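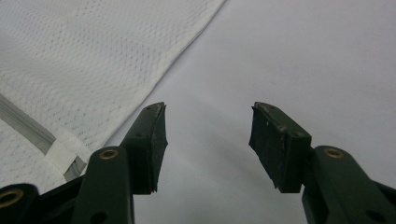 Can any machine fold and sort laundry at home yet, or should I stop waiting?

Posted in Home Help > Laundry and Linens
November 21, 2025

marshbell_jo

Hi all, hoping somebody here follows this more closely than I do. I do the washing for a small guest house (8 beds, plus our own family's things) and my wrists have been giving me trouble since July. The washing and drying are fine, the machines do that. It's everything after: shaking out, turning right side out, zipping up the mesh bags so the delicates don't escape, folding, stacking. My nephew keeps sending me clips of robot arms folding T-shirts and telling me I'll have one by next summer. I'd love to believe him! But every clip seems to be the same square towel on the same clean table, and my laundry does not look like that on any day of the year.

So is there something I could buy, or lease, or put my name down for, that would take even one of those jobs off my hands? I don't need it to be fast. If it wanted to spend all night on a basket of pillowcases while I slept, that would suit me beautifully. Thank you in advance, and sorry for the long post.

Ivars Venckus

Not for a guest house budget, I'm afraid, and I say that as someone who would dearly like to be wrong. I spent 5 years keeping the folding line going at Trallby, a linen service, and a folding line is a wonderful thing if you feed it flat sheets all day long. Ours did 74 pillowcases in the time it took me to drink a coffee. But a person still stood at the front and clipped every single one in by the corners, and the moment something came through inside out or with a sleeve knotted up, we stopped and sorted it by hand.

The trouble is that cloth has no shape of its own. A plate is a plate whichever way you set it down, but a pillowcase can land in any heap it likes, and the machine has to find a corner before it can do anything useful. Thin stuff on a flat table is harder than it looks too, as the fingers have to get hold of an edge without scooping up two layers or skating right over the top. Mesh bags are a puzzle all by themselves. They're light and floppy, the hem slides about, and closing the zipper means holding one end still while you pull the other, so you really want two hands that agree with each other.

I have seen arms do it. A friend took me round the workshop at Statodano and I watched one fold a hand towel, quite nicely, then try the same towel again and fold it over its own fingers. The good tries get better every year, I'll give them that. I would want to see a whole mixed basket done with no one standing beside it before I paid for anything.

For your wrists, what helped me was a higher table (hip height, so you aren't reaching down) and tying a loop of ribbon through each zipper pull, so you can hook a finger in it and you don't have to pinch. Cheap, and you can do it this evening.

pollyanne106

my sister in law signed up for the Kirine waiting list and all she has had so far is emails. wouldn't hold my breath

teacup_rowan

I'm going to be a bit more hopeful than Ivars, although I agree with most of what he wrote. We've had a Qin robot vacuum for ages and I remember people saying those would never manage a rug with a fringe (ours still doesn't, to be fair, we tuck the fringe under). It does the boring middle of the job and I do the edges, and I think laundry will go that way too. Something that only matches socks, or only stacks what you've already folded, would be worth having.

In the meantime, have you thought about folding less? We stopped folding underthings and pajamas completely and just drop them in open bins by person. For the guest beds I keep each set inside one of its own pillowcases, so there's a single bundle to carry up the stairs and the inside ones only need to be folded any old how. And please do get the wrists looked at if you haven't. I put mine off far too long and ended up in a splint over the holidays, trying to baste a turkey with my left hand.

marshbell_jo

Thank you all so much. Ribbon is going on the zippers tonight, and I'm going to measure the table. I'll tell my nephew he can come and be the robot until his one arrives.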